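4.2 Soft objects: gripper comparison

7 min read

The rigid-object trials in Section 4.1 showed little difference between the two gripper sets. We expected soft objects to separate them, and they did. Both sets were mounted on the same two-arm platform and run with the same Astance controller. Only the fingers and the closing force limit were changed between sessions. The first set, from Darkico, has smooth fingers with a hard pad. The second, from Kettani, has black rubber-covered fingers that end in a silver tip.

The task was to grasp a square pillow on a sofa seat with both hands, lift it, and set it back upright against the backrest. Each gripper set was given 1000 attempts. Another 53 attempts were run with mixed pairs, one Darkico hand and one Kettani hand, for a total of 2053. An attempt was scored as failed if either hand lost the fabric before the pillow was released on purpose.

Figure 3 shows the two-handed pinch with the rubber-covered fingers. Each hand takes one side of the pillow and gathers the cloth into folds, so the grip depends on the fabric more than on the filling.
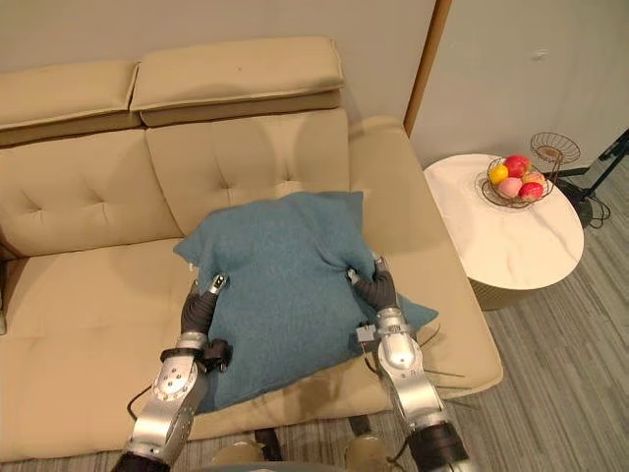
Figure 3. Two-handed grasp of a teal pillow on the sofa seat, rubber-covered fingers.

Jihad Sfeir objected at the internal review that a fold of cloth is too easy a target, and that a stiffer cover would have brought the two sets closer together. We accept part of this. With a tight canvas cover the rubber fingers could not always start a fold, and the operator had to approach from a corner. The canvas attempts were kept out of the main count and are reported in Section 4.4.

Most failures with the hard pads came during the lift. The cloth slid out slowly on one side, the pillow turned, and the second hand then carried all of the weight. Raising the force limit helped for the first 2 seconds or so, but the wrist torque warning came on more often. The rubber fingers held at the lower limit. Their weak point was release – the cloth tended to stick to the finger, and the pillow was sometimes dragged forward as the hand opened. A short outward motion before opening was added in January and used for both sets after that.

Comments

Khalil Tannous
Did you replace the rubber covers during the run? Ours at Odside lose grip well before they look worn.

Jovita Escobedo
Yes, once, at the halfway point. It should have been in the text.

Dinesh Thakur
Please post the force limits for the mixed pairs.

Related
Wrist torque limits for two-arm lifting
Finger pad wear in long grasping trials
Controller delay and late release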